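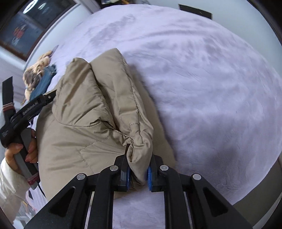

Questions about the Filcombe student manipulation club come to us mostly by e-mail, and many of them are the same ones, so I put the answers together on this page. Our subject this year is clothes: how to collect good recordings of people handling soft things, and how to train a small model from them. We work with two hand-held grippers, one for each hand, and the jacket on the lavender blanket is a typical task, with one corner of the quilted fabric squeezed between the blue pads. If your question is missing, please write to me and I will add it. Valbona Kelmendi, student coordinator.

Who can join?

Any student of the college, from any department and any year. At the moment we have people from mechanical engineering, computer science, textile design and one from nursing. If you study at the Risilstead campus you can also join, but the travel is your own matter. The bus takes a long time in the evening, so please check the last connection before you come.

Do I need to know programming?

No. For the recording group you need patience and two hands. For the training group you should be able to read Python and not be afraid of a long error message. Many members begin with recording and move to training in the second term. Some stay with recording, and this is also fine with us.

When do you meet?

The main meeting is at 6 in the evening, every week in term. The recording slots are at other times and you book them in the shared table. From February the slots become full very quickly because of the competition, so do not wait with the booking.

Is there a fee?

There is no fee for members. If you break something in normal work, you do not pay for it. If you take a gripper home without asking, we will have a different conversation.

What is the competition?

It is called the Flosia Cup and it is between student teams. Each team gets a list of household tasks with cloth, and a two-arm robot must do them with a model which the team has trained. Last year we entered for the first time and finished in place 7. The towel task went well. The jacket task went badly, because our model had seen only thin clothes and it closed the jaws much too early on thick ones. This is the reason why we now record so many padded things.

Why do you use hand-held grippers and not drive the robot directly?

We tried both. Driving the robot by remote control is slow, and a new person needs several evenings before the recordings are usable. With a gripper in the hand, a new person can make usable recordings on the first evening. Also we have only one robot and it stands in the lab, but grippers can go to any place with a bed and a pile of laundry. The disadvantage is that a human arm reaches places where our robot arm cannot reach. We must throw away these recordings later, and it is a pity each time.

What is one "episode"?

One episode is one complete task, from the moment you say "start" until the cloth lies in its final position and the jaws are open. Our goal for this term is 800 good episodes. A good episode does not need to be beautiful. If you lose the fabric and pick it up again calmly, keep the recording. The model must also learn what to do after a mistake. If you drop the gripper, or if you help with your fingers, delete it.

How should I pick up a puffy jacket?

This is the most frequent question from new members. Dima Kanaan made the rules that we use now:

Take a corner or an edge, never the middle of a padded section. The middle is too thick for the jaws and slides out.

Let the fabric bunch a little between the pads before you close completely. A single flat layer slips more easily.

Use the thin fingertip to get under the edge first, then close.

With the second gripper, wait near the jacket until the first one has a firm hold. If both move at the same moment, the jacket turns and you lose the sleeves.

Move slowly. If you think that you are slow, you are probably still a bit too fast for the robot.

Do I have to tidy the bed before I record?

No, please leave it in a normal state. A real bedroom has other clothes and toys on the bed, and a model which was trained only on a clean table will be confused there. We made this error in our first year. The only things we ask you to remove are letters, screens with private information, and anything with a full name on it. Photos of family members should also be turned around or covered.

Can I record at home?

Yes, after two supervised sessions. Ottmar Harms keeps the list of the loans. You may have a pair for up to 6 days. Everyone who lives in the same apartment must agree, and must sign the form also if they plan to be out. Pets should stay in another room. We have nothing against pets, but cats especially are very interested in the moving jaws.

What should I wear?

Sleeves in one plain color, without long loose ends. Take off bracelets and rings, because they can catch in the linkage. Long hair should be tied back.

Is it dangerous?

Not very, but you can pinch your skin between the linkage arms if you hold the gripper too high. Keep the fingers on the handle. If a pivot feels stiff or something makes a clicking sound, stop and bring it to Ottmar. Please do not put oil on it yourself. Oil goes on the pads and then on the clothes, and afterwards no pad holds anything.

How long does it take until my hands are not tired?

For most people, two or three sessions. In the beginning do not record longer than half an hour without a break. Dalal Tarawneh plays the violin and asked if it is bad for her hand. We are not doctors, so we told her to use short sessions and to stop when something hurts, and I give the same advice to everybody.

What happens with the recordings afterwards?

The training group checks them, cuts the empty parts at the beginning and the end, and gives each one a short text label such as "fold jacket" or "hang sleeve over chair". Then they go to the training computer. Some 64 hours of material are on the disk now, if we count also the old towel recordings. We do not publish anything with a person's face in it. If you want your own recordings to be removed, write to Ziad Bitar and he deletes them from the disk. They cannot be taken out of a model which is already trained, so please tell him early.

Can I use the data for my thesis?

Yes, two members already did this. Talk first with your supervisor and then with Ziad, because he knows which parts have complete forms. You must mention the club in your thesis and give us one copy for the shelf.

Do I get credit points?

Only if you take it as the project module, and then you must also write the report and give the talk in front of the department. Club membership alone gives no points. You have to register for the module before the term starts, and we cannot change this date for you.

Where is the room?

In the Obeidat building, ground floor, at the end of the corridor after the print shop. The door is heavy and looks locked also when it is open, so push it strongly. In the evening the side entrance works only with a student card. If you forgot your card, call the number on the door and wait a little, somebody will come.

I have old clothes. Do you want them?

Yes! Most wanted are padded jackets, vests and winter pants, in any color and any size. Please wash them first. We have enough T-shirts and cannot take more. Broken zippers are no problem, but jackets with a hole that loses feathers are a problem, we had this once and we found feathers in the keyboard until summer.

Can I only come to look?

Of course. Come to a main meeting, no registration is needed. If you want to try a gripper yourself, tell Dima one day before so that she can keep a pair free for you.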